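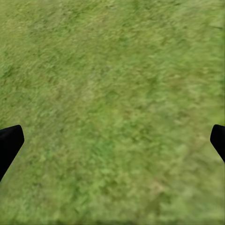 November 6, 2023

Slept badly again, so I got up early and made a pot of coffee far too big for one person and drank most of it. Then I sat down with Grandma's recipe box, the one I keep saying I'll sort. I got through the soups. The soups! That's one little divider out of a whole box, and I already had to stop twice to blow my nose.

Her handwriting changes so much from card to card. The early ones are all loops, very proud of themselves, and then the later ones go small and slanty and she stops writing out amounts. "Enough barley." Enough for who? I called Noémie Carrier, who grew up next door to her in Rurcombe, and she laughed at me and said it meant the blue cup, filled to the chip. I don't have the blue cup. I think my cousin has it, and I think she keeps pens in it.
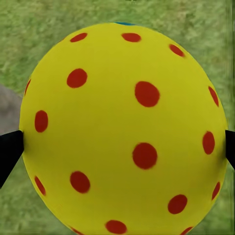 Yellow with red dots.

Anyway, I made the barley soup for lunch with my best guess and it came out like wallpaper paste. I ate it with a lot of pepper. There's a note on the back of that card, in pencil, that just says "Caron, 134, ask about the stove" and I have no idea if that's a house number or a price or what. Noémie didn't know either, although she had three theories and they all involved somebody's uncle.

After lunch I walked to the post office with the package for Noémie (the plum jam from June, finally, wrapped in two dish towels) and the line was out the door. Stood behind a man mailing a saddle. It was beautiful out though, cold and bright, so I took the long way home and bought more barley. I am not giving up on that soup.

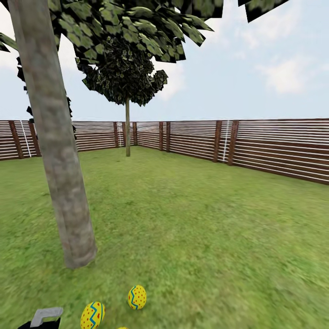
Green lawn, wood fence, blue sky.

Later I typed up the soup cards so there's a copy somewhere other than a box that smells like cloves. I'm keeping her spelling. She wrote "brocoli" her whole life and I'm not going to be the one to fix it. I did put the amounts in brackets where I could work them out, and question marks where I couldn't, and right now there are a lot more question marks.
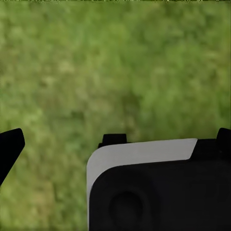
3 min read

Evening now. Second try at the barley, half as much this time, and a bay leaf – so much better. Still missing something. Noémie thinks dill and I think vinegar, and she's coming over next week to argue about it in person, which means I have to clean the kitchen. Breads are the next divider. There's a card in there for a rye loaf that takes two days and starts with "first, be in a good mood," so I may leave that one a while. Need to call my cousin about the cup.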